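**Ticket:** signature total on the Pretley petition doesn't match the export
**Opened by:** Ayten Bayram
**Handled by:** Remo Melis
**Opened:** 23 December 2022
**Status:** closed, with one part I don't agree with (see end)

Ayten's report, pasted as sent:

> The public counter on our petition about the clinic protest zone says 2125. The spreadsheet I download from Purkik has 2011 people in it. Relu Pană has already posted that we are "inventing supporters" and I can't answer him until I know which number is right. Please don't tell me to clear my cache.

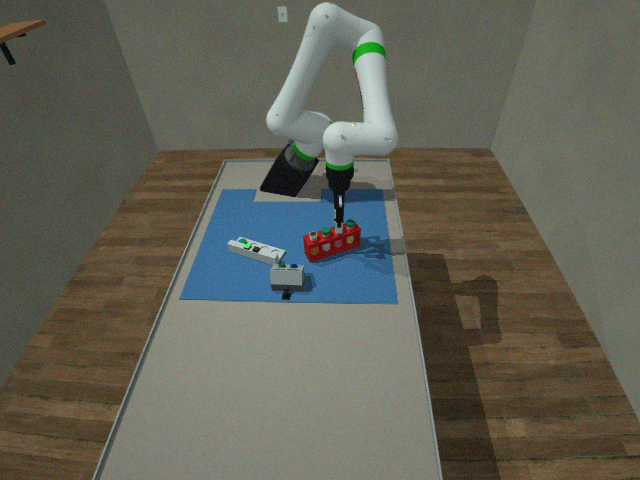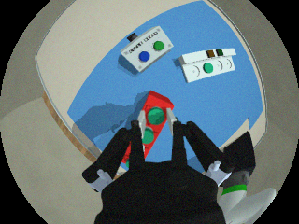
**Entry 1**

I didn't tell her to clear her cache. I did clear mine, and the counter stayed at 2125.

The gap is 114. I opened the petition page on a phone, on a laptop, logged in and logged out. Same figure each time. I downloaded the export again myself in case Ayten's copy had been filtered or sorted badly. It has 2011 rows below the header and no hidden ones.

For anyone reading this who wasn't copied in: the petition asks the council to keep protesters away from the clinic entrance. It got most of its attention after Assunta Caruso wrote on her page that she supported it and that people could unfollow her if they liked. Plenty said they would. A lot of the argument under her post is between people who signed and people who think nobody decent would, so whichever number we give out will be picked over by both sides.

**Entry 2**

First reply from Purkik support, not signed:

> The public total and the export may differ owing to normal processing delays. Please allow up to 30 minutes.

I allowed a good deal more than that. The difference was still 114. A delay that holds at exactly the same size all afternoon doesn't look like a delay to me, and I said so. I asked for a person with a name.

**Entry 3**

While waiting I went through what we could check ourselves.

- Duplicate email addresses in the export: none.
- Blank names: none. Some silly ones, which is a separate matter.
- Signatures from before the petition was reworded in June: all there.
- People who ticked "don't show my name": in the export, marked as private. I had hoped this would be the answer. It isn't.

I also asked Ayten whether anyone had removed signatures by hand. She says she took out 10 that were plainly abuse, after the Caruso post, and that the counter went down each time. I tested this with my own address — signed, watched it go up by one, confirmed the email, removed myself, watched it go down by one. So removal by hand works as it should and doesn't explain anything.

**Entry 4**

Ayten suggested Gralex, the spam filter we switched on when the insults started. Her theory was that Gralex was blocking real supporters. Relu Pană's theory, as posted, is that Gralex was catching our fake ones. They can't both be right, and I wasn't ready to believe either.

I turned Gralex off and downloaded a fresh export. Still 2011. I turned it on again and got the same. Its log shows it held back comments and didn't touch a single signature. That fits what the settings page says, although I've stopped taking settings pages at their word.

**Entry 5**

Aravind Rao at Purkik picked up the ticket. His first suggestion was that the supporters had withdrawn their consent to be contacted and so had dropped out of the export. I pointed out that the export has a column for exactly that, with plenty of people marked "no contact" in it. He agreed and went away to look again.

His second answer was better:

> The public counter includes signatures that have not been confirmed by email. The export only includes confirmed ones.

I asked him to square that with the help page, which says that a signature "is counted once you click the link in your email". He said the help page describes the standard form. Signatures arriving through a linked mailing list are handled differently.

We have a linked mailing list. It's on Yeoman.

**Entry 6**

Tested it. I sent myself the Yeoman newsletter, which has a "Sign now" button, and pressed the button. The counter went up by one straight away. I left the confirmation email alone and downloaded the export: I wasn't in it. Then I clicked the link in the email and downloaded again, and there I was. The counter didn't move the second time.

I did the same through the ordinary form with another address. The counter did nothing until I clicked the link.

So that much I accept. A person who presses the button in the newsletter is counted before they confirm. Both test signatures have since been removed, and the counter is back where it was.

**Entry 7**

What I wanted next was proof that all 114 came in that way. It's easy to find one real fault and then hang the whole difference on it. I asked Aravind for the list of unconfirmed signatures, without the names if need be.

He sent a list with 114 lines, each marked as coming from Yeoman. I compared it with our own record of who pressed the button, and every address on the list is one we had mailed. These are subscribers who hadn't confirmed when the list was made. It doesn't prove that each of them meant to sign. I can imagine somebody pressing that button to see what it did.

**What we changed**

1. The "Sign now" button in the Yeoman newsletter now opens the ordinary form.
2. Aravind has set our counter to show confirmed signatures only. It dropped to 2011 while I was watching.
3. One reminder will go to the unconfirmed addresses. Ayten wanted two. I think one is enough, and a second would give people a fair reason to complain.
4. Ayten will put a note on the petition page giving both numbers and saying why they differed.

On the note: her first draft said that the petition "was always accurate". I asked her to take that out. The public number was too high, and we repeated it in two newsletters. Pană was wrong that anyone was invented, but he was right that the figure didn't add up, and I'd sooner we said both.

**Not resolved**

Purkik is calling this "expected behaviour" and has closed its side. The help page still says what it said before. I've asked for it to be corrected and been told the suggestion has been passed on — I'll believe that when the wording changes. Closing our ticket because the numbers now match, with a reminder to myself to compare them again before Ayten hands the petition in.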